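Omlow box 8.2 update — color settings keep resetting

skokness_dan
Installed the August update on my Omlow streaming box last night. It adds the new picture menu with separate color settings for each HDMI input, which is what I wanted. Problem is that it goes back to default every time the box sleeps. Reds look far too heavy until I set it again. TV is a Murakami, four years old. Anyone else?

plumtree
Same here. Turn off "Match TV" under Display and it will stick.

skokness_dan
Tried that. It held for one sleep, then reset.

kruawai
Does it happen with your own files or only in streaming apps? I don't use films for checking color. I put a few plain stills on a USB stick and flip through them with the menu open.
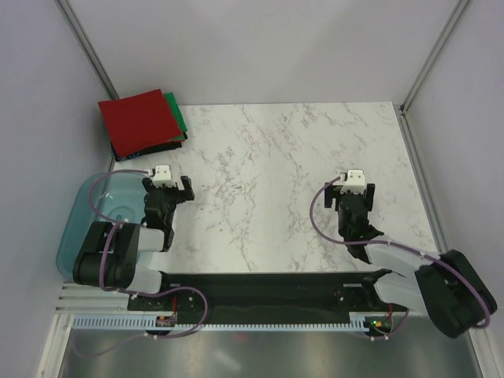
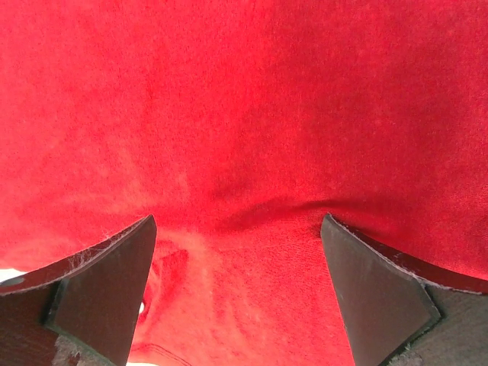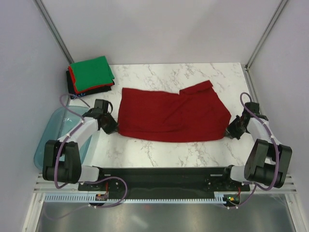
Red cloth in all three, pale walls in the first and last.
Keith Ruawai

Reply 5
skokness_dan
Happens with files too. Using stills is a good idea, I was going by skin tones in a talk show.

hallway_tv
I don't think it's the box. Murakami sets have their own eco mode that changes the picture after 30 minutes. Switch that off before you blame the update.

plumtree
Eco mode dims the picture. It doesn't put the box menu back to default. I have a Plusberg TV with no eco mode at all and I got the same reset.

hallway_tv
Fair enough, but he should still rule it out. I've been on this update for 14 days and mine has not reset once.

kruawai
Which input are you on? Mine only resets on HDMI 2. On HDMI 1 it keeps everything, saturation at 100 included.

hallway_tv
HDMI 1.

skokness_dan
I'm on 2. Moved the cable to 1, let it sleep twice, and the settings are still there. I need 2 for the soundbar though, so I'll send a report to Omlow and leave this thread open.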